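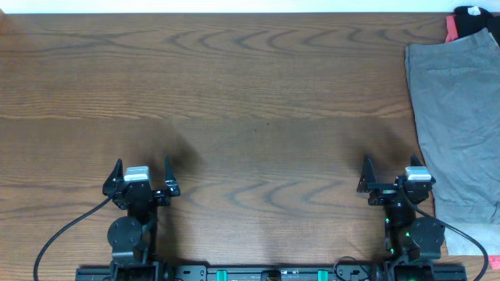
What surfaces can Tromel hard wax oil be used on? Bare or sanded interior timber, including tables, worktops, shelves and stair treads. It will not bond to varnish, paint or melamine.

Tromel is a clear, low-sheen oil supplied by Plondell in 2 litre tins. It soaks into the upper fibres and leaves a thin wax film. Darker grain will deepen in tone, so test a hidden patch first.

**Preparation**

Sand along the grain, finishing at 100 grit for floors and finer for furniture. Remove all dust. Timber and room should be above 12°C.
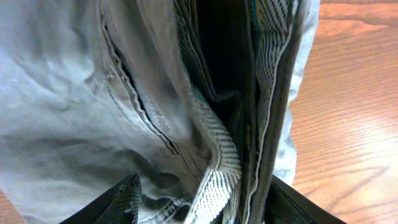 Stir the tin well before use - the matting agent settles in storage. Apply a thin coat with a brush or lint-free pad and wipe off any surplus within 25 minutes. Leave for six hours, then apply the second coat in the same way.

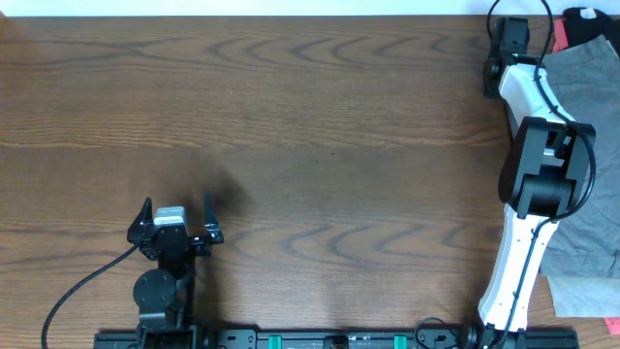 Light use is possible the next day. Keep water, rugs and hot dishes off the surface until the film has fully hardened. Lay used cloths flat outdoors to dry, as oily cloths left in a heap can catch fire.

- Finish: clear, low sheen
- Coats: two
- Time between coats: 6 hours
- Tool cleaning: white spirit
- Storage: frost-free, lid closed

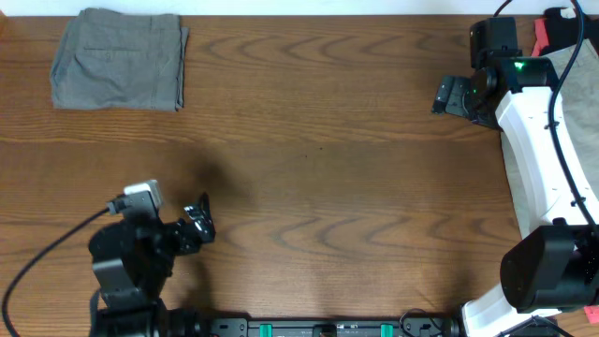
## Ordering

Trade orders go to Afroza Marikar, technical questions to Xolani Venter. Opened tins cannot be returned.

Page revised February 21, 2026.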